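Projektbericht: Zahnräder stecken mit gelernter Greifstrategie

Studienprojekt im Modul Autonome Systeme, Hochschule Tundmont
Bearbeitet von Agustina Benítez und Tanner Wong

1. Worum es geht

Seit März arbeiten wir an der Software für eine Montageaufgabe, die auf dem Papier langweilig klingt und uns trotzdem ein ganzes Semester lang begeistert hat: Ein Roboterarm nimmt ein Zahnrad und steckt es auf einen Zapfen. Die Zapfen sitzen auf einer runden Grundplatte mit einem großen Loch in der Mitte. Die Toleranz zwischen Bohrung und Zapfen ist klein, und sobald das Rad schräg ankommt, verkantet es. Mit fest einprogrammierten Positionen kommt man da nicht weit, weil die Platte frei auf der Matte liegt und sich beim Fügen gern mal mitdreht.

Unsere Software heißt Warkus. Sie besteht aus einer Wahrnehmung, die Platte und Zapfen findet, einem Planer, der die nächste Bewegung auswählt, und einer gelernten Strategie für die letzten Millimeter. Dazu kommt ein Werkzeug zum Aufzeichnen und Durchsehen der Versuche, das am Ende deutlich größer geworden ist als vorgesehen (dazu Abschnitt 4).

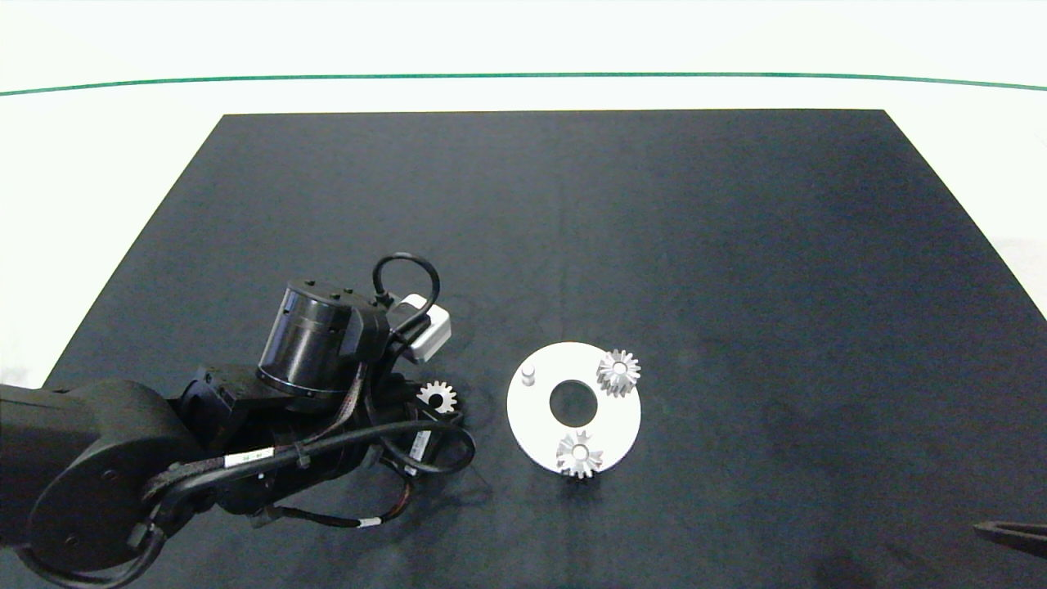
Letzte Änderung dieser Seite: 6. September 2026

2. Wahrnehmung

Wir nutzen zwei Blickwinkel. Die obere Kamera sieht die ganze Matte und liefert die grobe Lage der Platte. Das ging überraschend schnell: Die Platte ist hell, die Matte dunkel, also reicht für den Anfang eine Schwellwertsegmentierung mit anschließender Ellipsenanpassung. Das Mittelloch hilft enorm, denn aus Außenrand und Innenrand bekommen wir zwei Schätzungen für denselben Mittelpunkt. Weichen sie zu stark voneinander ab, verwirft Warkus das Bild und wartet auf das nächste.

Schwieriger ist die Frage, welche Zapfen schon belegt sind. Von oben verdeckt der Arm oft genau den Bereich, der uns interessiert. In der ersten Fassung hat die Software dann einfach geraten, und zwar mit großer Überzeugung! Jetzt führen wir für jeden Zapfen einen von drei Zuständen: frei, belegt oder unbekannt. Bei „unbekannt“ fährt der Arm ein Stück zurück und schaut noch einmal nach. Das kostet Zeit, hat uns aber viele sinnlose Fügeversuche erspart.

Die Handgelenkkamera übernimmt kurz vor dem Aufsetzen. Ein kleines Netz schätzt daraus den seitlichen Versatz zwischen Zahnradbohrung und Zapfen sowie die Verkippung des Rads im Greifer. Trainiert haben wir es mit 3.000 von Hand annotierten Bildern. Den größten Ärger machten Glanzstellen. Metall reflektiert je nach Winkel so stark, dass Kanten im Weiß verschwinden, und unser erstes Netz hielt einen hellen Reflex regelmäßig für einen Zapfen. Geholfen hat eine ganz simple Augmentierung mit zufällig eingefügten überbelichteten Flecken. Wir hatten vorher zwei Wochen an einer komplizierten Belichtungsregelung gebaut, die jetzt nicht mehr im Repository liegt.

3. Planung und Regelung

Der Planer ist ein Verhaltensbaum mit 14 Knoten. Wir haben uns bewusst gegen ein durchgängig gelerntes System entschieden, weil wir bei einem Fehler sehen wollten, welcher Schritt ihn verursacht hat. Greifen, Anheben und Anfahren laufen klassisch über Bahnplanung. Erst oberhalb des Zapfens gibt der Baum an die gelernte Strategie ab.

Diese Strategie bekommt den geschätzten Versatz, die Verkippung und die Kräfte am Handgelenk und gibt kleine Korrekturbewegungen aus. Darunter läuft ein Nachgiebigkeitsregler, der die Kraft nach unten begrenzt. Am Anfang hatten wir ihn viel zu steif eingestellt, und die Platte ist bei jedem schiefen Kontakt weggerutscht. Mit weicherer Einstellung sucht sich das Rad den Weg fast von selbst, und es macht wirklich Spaß, dabei zuzusehen.

Ein Sonderfall hat uns lange beschäftigt: Ein Rad liegt nicht flach, sondern gekippt am Plattenrand. Der ursprüngliche Greifplaner kannte nur senkrechte Griffe von oben. Tanner hat ihn so erweitert, dass er auch geneigte Griffe bewertet und das Rad danach in der Luft ausrichtet. Die Bewertung ist noch recht grob, sie berücksichtigt Abstand zur Platte, Erreichbarkeit und die erwartete Kontaktfläche an den Fingern.
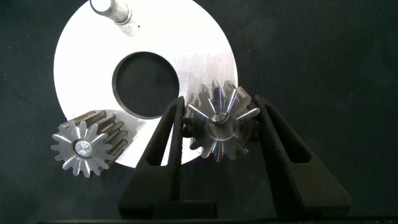
Abb. 2: Blick der Handgelenkkamera, ein Zahnrad zwischen den Greiferfingern, ein zweites gekippt am Rand der Platte.

4. Werkzeug für die Auswertung

Sepúlveda nennen wir unseren Betrachter für aufgezeichnete Versuche. Er legt beide Kamerabilder, die Kraftverläufe und den aktiven Knoten des Verhaltensbaums auf eine gemeinsame Zeitachse. Agustina wollte ursprünglich nur ein Skript schreiben, das Zeitstempel abgleicht. Dann kam eine Suche dazu, dann Markierungen, dann der Export in unser Trainingsformat.

Der Abgleich der Zeitstempel war übrigens nötig: Die beiden Kameras liefen messbar auseinander, und die Strategie lernte aus Bildern, die nicht zu den Kräften passten. Nach der Korrektur wurde sie ohne jede weitere Änderung ruhiger.

5. Stand und offene Punkte

Im Abschlusstest haben wir 9 Durchgänge mit jeweils neu hingelegter Platte gefahren. In 2 davon blieb ein Rad auf halber Höhe hängen, die übrigen liefen ohne Eingriff durch. Für eine belastbare Statistik ist das zu wenig, das wissen wir. Beide Fehler hatten dieselbe Ursache: Das Rad war im Greifer verrutscht, nachdem die Verkippung schon geschätzt war. Die Schätzung müsste also während des Absenkens weiterlaufen. Auf unserem Rechner ist das Netz dafür momentan zu langsam.

Offen ist außerdem das Kämmen der Zähne. Wenn ein Rad in ein bereits gestecktes eingreifen soll, muss es leicht gedreht werden, und das macht Warkus bisher nur mit einer festen Pendelbewegung. Eine Kraftregelung um die Hochachse ist angefangen und liegt im Zweig „gendwood“, benannt nach dem Seminarraum, in dem die Idee entstand. Wer dort weitermachen möchte, sollte zuerst die Datei mit den Reglerparametern lesen, die Kommentare darin sind ausführlicher als dieser Bericht.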